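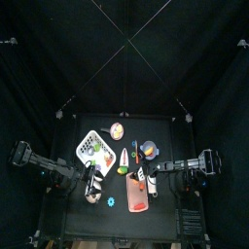 What we learned from letting a language model read our support mail

By Khải Đặng

In the last newsletter I promised to write about the mail sorting trial, and several readers have reminded me of this promise. The trial finished in March. I have now the numbers and also some opinions, and I will try to keep the two apart.

For readers who joined recently: Dirley is a small company that makes booking software for dental clinics and physiotherapists. We receive on a normal working day 130 messages from clinics. Some are one line ("the printer shows the wrong name again") and some are two pages long, with the whole history of a quarrel between the reception and the accountant. Until last year Nhung Tiêu and Lụa Bạch read every message in the morning and put it in the correct queue by hand. They are very fast in it, but it took them until ten o'clock, and a clinic which opens at seven does not want to wait until ten.

We tried two tools. The first was Zateo, which is sold as a ready service. You give it your categories and a few samples and it begins to sort. The second was a small open model that Firouzeh Rahimi set up on our own server, and which we call Pemen in the office, after a cat she had as a child. Both got the same 400 old messages, with the answers removed, and both had to choose between 24 queues.

The first result was disappointing for everybody. Zateo put 59 messages in the wrong queue and Pemen put more than double of that. Firouzeh was quite sad for one afternoon. Then she began to read the mistakes one after another, and I recommend this to anyone who is doing such a trial, although it is boring work. She found that in many of the cases the old label from us was wrong, or at least it was a matter of taste. We have a queue called "Calendar" and another called "Appointments", and when I asked three colleagues to explain me the difference, I got three explanations. A model cannot learn a border which we ourselves do not see.

So we stopped the trial for two weeks and cleaned the queues. Calendar and Appointments became one. "Other" was divided, as it had grown into a cellar where everything was thrown. Diễm Vi wrote for each queue one paragraph in plain words, with two messages that belong there and one that looks like it belongs but does not. I believe these paragraphs were the most valuable product of the whole project. Our new colleague in the Melbourne office used them in her first week and asked far fewer questions than I had prepared for.

After the cleaning we ran everything again. Both tools became much better, and the distance between them became small. We chose Pemen at the end. The messages from clinics contain names of patients more often than they should, and we preferred that this text stays in our building. I do not say that Zateo is careless with data, they answered all our questions politely and in writing. But for our customers it is simpler to hear "it does not leave our server" than to read four pages of contract.

How it works today: a message arrives, the model proposes a queue and gives a score for how sure it is. If the score is high, the message goes directly. If it is low, it waits in a list and Nhung or Lụa decides. They also see a sample of the sure ones every day, so that we notice when the model is sure and wrong. This happens mostly with sarcasm. One clinic wrote "Thank you so much for the wonderful new update" and it went to the queue for praise, while the rest of the message explained that the whole day list had disappeared.

Some things I would do differently.

I would ask the people who do the work earlier. We presented the plan to Nhung and Lụa when it was already a plan, and they were polite about it, but they had good reasons to be annoyed. Lụa knew from memory which clinics write in the subject line something completely different from what they want. It took us a month to discover the same from the data.

I would also not show the score to everyone. When people saw a number such as 0.93 they treated it like a mark from a school teacher. Now we show only "sure" or "please check", and the discussions are shorter.

And I would plan money for the time after the trial. The model does not need much, but the texts change. Last month we released the new invoice page and suddenly a lot of messages used words that did not exist in the old samples. Firouzeh adds new samples every second week, and this must be in somebody's calendar or it will not be done.

A question I get often is if the model will also answer the messages. For the moment, no. We made a small test with drafts and the drafts were friendly, well organised and in several cases they described a button that our program does not have. Lụa spent more time correcting them than she needs for writing a reply herself. We will look at it again later in the year, perhaps with our help pages connected to it.

What changed in the mornings is that the queues are mostly sorted when the first person makes coffee. Nhung now calls the clinics that have urgent trouble before eight, and the clinic Gallardo in Ballarat even sent us a card for this, it hangs in the kitchen.

If you are planning something similar and would like to see Diễm's paragraphs, reply to this newsletter and I will send you the file. Please be patient if you write on a Sunday, I read these replies myself and without any model.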